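2026年5月30日

刚从 Cluvdale 回来,脚疼,手机还剩一点电,趁没忘先写下来。明天肯定懒得动。

去的是 Wivthorpe 的开放日。就是做家用机器人的那家,楼在铁路桥后面,导航把我带到了后门,绕了一大圈。门口签到,发胸牌,我的号是 783,名字还印错了一个字母。算了。

上午人多。一楼大厅放的是实体机,叫 Pesunik,半人高,轮子底盘,一条胳膊。排队看它叠毛巾。叠得慢,真的慢,旁边一个小孩看到一半就去吃饼干了。我倒是看完了,第二条叠歪了,它自己又抖开重来一遍。这个我喜欢。工程师站在旁边一句话不说,手插兜里,我猜他比谁都紧张。

咖啡难喝。记一笔。

二楼才是我想看的。仿真室。要提前预约,一批进去没几个人,我约的是下午第一场,结果楼上空调坏了,热得不行。讲解的是 Ivan Yurchenko,说话特别快,PPT 翻得更快,我笔记记了两页,回来一看有一半认不出来是什么字。

大意是这样:机器人先在假房子里学走路、学找东西,学得差不多了再放到真房子里。假房子他们叫 Gashaw,其实是那套仿真环境的名字,我一开始以为是个同事,还纳闷怎么大家老说“Gashaw 又崩了”。

库里现在有 1421 个房间布局。客厅最多,厨房其次,浴室少,Ivan 说浴室镜子太烦,渲染一开镜子就卡,所以能躲就躲。每个房间里的家具可以换位置、换颜色、换材质,地毯也能换。他当场切了几个,我觉得最像那么回事的是一间红地毯的客厅,黑沙发背对着人,后面是矮桌和一排木柜子,柜台上零零碎碎摆了点小东西。
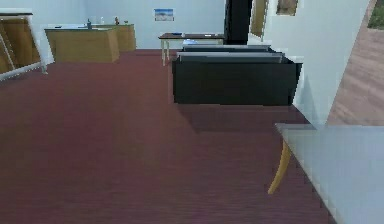
第 70 期

(期号照旧放中间,上次放开头有人说挡眼睛。)

接着说。这个客厅他们拿来给我们演示“找东西”。任务是一句话打进去的,比如“去柜台找杯子”。然后机器人要自己想办法绕过沙发,不能撞右下那张玻璃茶几。玻璃这个事 Ivan 讲了很久,我觉得是全场最有意思的一段。桌面是透的,底下的地毯还看得见,深度传感器很容易当它不存在,直接往前开。弯的桌腿也麻烦,桌面在上头伸出来一大块,腿落地的地方又是另一回事,只按腿来算就会蹭到边。

他们的办法是训练的时候故意多放玻璃桌,各种高度,各种腿。撞了就扣分,重来。一晚上跑 2408 次,早上来看曲线。听着挺笨的,但我自己平时干活也差不多,没资格笑。

现场跑了三次。第一次绕得太远,贴着墙走,跟喝多了似的。第二次在沙发旁边停住,原地转,转了好久,Ivan 说“它在犹豫”,有人笑。第三次过去了,停在柜台前面,大家鼓掌,我也鼓了。虽然是屏幕里的东西,手心还是有点出汗。

提问环节。我举手问了,问的是矮桌和柜台,机器人怎么知道该去哪个,毕竟两边都放着东西。答案是靠语言模型先猜一遍,杯子一般在厨房那一侧,所以先去柜台;找不到再回头看矮桌。那要是我家杯子就爱放沙发底下呢?他说那就要在你家住几天,慢慢学。好吧。我家可能得住半年。

还有个大姐问得比我好,问画挂在墙上,机器人会不会把画里的风景当成窗户。Ivan 愣了一下,说早期版本真的会,对着墙上的画想“出去”。后来给画单独加了标签才好一点。我笑得把水洒笔记本上了,这也是有一半字认不出来的原因之一,不能全怪他语速。

另外记几条零碎的,不整理了:

- 仿真里的光是算好的,真房子下午太阳一进来就傻眼,他们正在补这块
- 地板换材质会影响轮子打滑,地毯和木地板之间过渡那一下最容易出问题
- Pesunik 的胳膊够不到高柜子,别问,问就是下一代
- 数据什么时候公开,没说死,只说 12 月之前会再办一场

说说不满意的。仿真和实体是分开看的,楼上看完假客厅,楼下看叠毛巾,中间没有接上。我最想看的其实是同一个任务,屏幕里跑一遍,真房间里再跑一遍,哪怕失败也行。问了工作人员,说样板间还在装修。那下次先装修好再开放嘛。还有指示牌,二楼厕所的箭头指向了消防门,我不是唯一一个推错的。

纪念品是一个布袋加一只钥匙扣,钥匙扣在回来的火车上就掉了漆。布袋质量不错,明天拿去买菜。

总的来说值得去。要去的话提前约二楼,别穿太厚,自己带水。从 Cluvdale 车站出来别信导航,走桥左边那条路,看到卖轮胎的店再拐。我回去的时候才发现,五分钟就到了,来的时候走了快半个小时,气死。

照例有错别字就留言,我周末在改。胸牌那个错字母我打算留着。

对了,有人上期问我扫地机换电池的事,没忘,型号发我一下,评论里那串数字我查不道。

手机没电了,先这样。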